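Progress report to the Plostus Fund: women's and junior cricket at Grellgate Cricket Club

Reporting period: from the start of preseason until the end of August

Dear colleagues of the Fund,

With this report we inform you how the grant was used until now, which activities were completed and which are delayed. We follow the order of the grant agreement, so that it is easier for you to compare.

1. Ground and nets

The two practice nets at Grellgate were the largest cost of the first period. The old surface was removed in spring and the contractor, Cuadros, put the new one in before the first league match. There was a delay of 8 days, caused by rain, and we agreed with the contractor that no extra cost would be charged for it. The new surface gives a true bounce and the coaches are satisfied. One of the side nets was delivered with the wrong length. It was replaced free of charge.

The square itself was rolled and reseeded as planned. We could play all home matches on it except one, which was moved to Gendton because the bowler's end was still too soft.

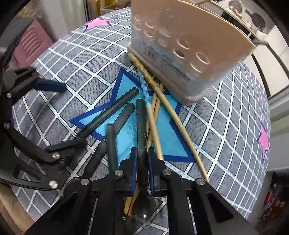
The second ground cost in the agreement is the covers. We have not yet bought them. The price in the first offer was higher than in our budget, and we have asked for two more offers. We expect to decide before the end of the season, and the money for this line is kept apart in the club account.

2. Women's team

The women's team played its first full season in the district league. They played 10 matches, won four, lost five, and one was stopped by bad weather with no result. For a new team we consider this a good beginning. The fielding was the weak side in the first half of the season, with many dropped catches, and for this reason the coach changed the midweek training and gave the first half hour only to catching and throwing.

The batting order was more stable after June. In the last three matches the team batted all its overs, which did not happen before. Two players were invited to the district trial and one of them was selected.

We must also report a difficulty. The away matches start at 1:00 in the afternoon and some grounds are far, so players who work in the morning could not always come. In two matches we began with nine players. We have written to the league and asked for a later start next season, and we wait for the reply.
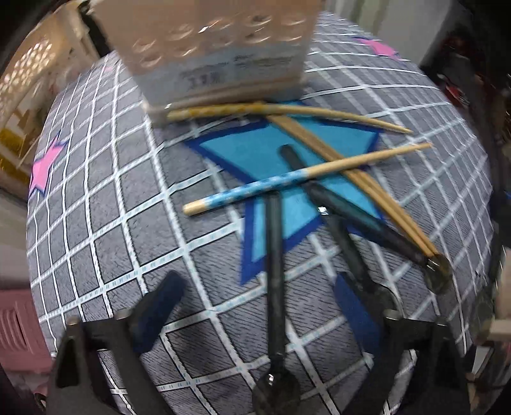 Can a player join the women's team without any experience in cricket?
New players are accepted at any point of the season, and the club lends them pads, gloves and a helmet. They train with the beginner group first, and the coach decides together with the player when she is ready for a match.

3. Junior program

The junior sessions were held every week of the school term, with the exception of one week when the field was used for the athletics day. The younger group plays with a soft ball and the older group moved to the hard ball in May. Parents asked us for more information about safety before this change, so we held a short meeting at the clubhouse and showed the helmets and how they must be adjusted.

The exchange day with the juniors of Gendton took place in July. Each side played two short games in mixed teams, and afterwards there was a common meal. We would like to repeat it next year at their ground.
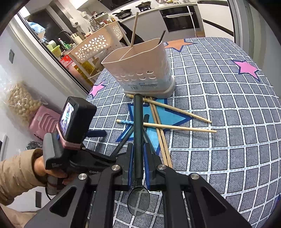 Black spoon held in the gripper, over the star-patterned tablecloth

4. Use of the money

In this period we spent $1,225 on junior equipment, meaning bats in small sizes, soft balls, two sets of plastic stumps and four helmets. This is inside the budget line. For the transport of the women's team we spent $780, and here we are over the plan, as one minibus had to be ordered on short notice. We ask your permission to cover the difference from the line for printed material, where we spent very little. The invoices are attached in a separate folder, numbered in the same order as the budget.

5. Plans for the next period

Winter training will be indoors, in the sports hall in Gendton, from November. The hall is booked for the evening and is shared by the women's team and the older juniors. We also plan an umpiring course, open for parents and players, but the date depends on the district instructor. 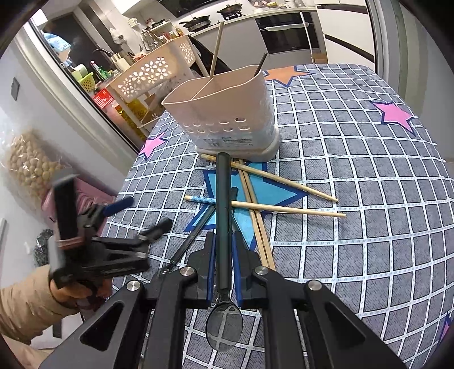 Dark spoon between the gripper's blue-lined jaws

The next report will be sent after the winter training is finished. It will include the final price of the covers and the answer of the league about the starting time. If you need any document earlier, please write to the club office and we will send it.

With respectful greetings,
Grellgate Cricket Club, project office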